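4.3 Does the planner earn its keep?

Lallier claims that its two-arm planner picks up thin objects from a flat surface without tuning. We are less sure. Of 3,224 logged grasp attempts on chopsticks and spoons, 1,889 were planned by Lallier and the rest by the plain scripted controller, and the gap between them all but closes once the depth filter is switched on for both. That points to perception – a chopstick barely rises above the tabletop, and the point cloud often loses it. Figure 6 gives the kind of layout we used, with chopsticks both on the table and in the wire basket.

Figure 6. Left gripper just above a chopstick lying on the table; right gripper open, pointing towards the middle.
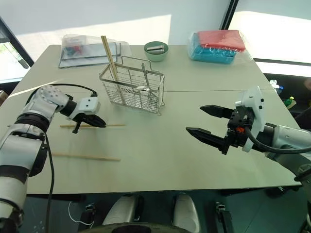 4.4 Limits of the comparison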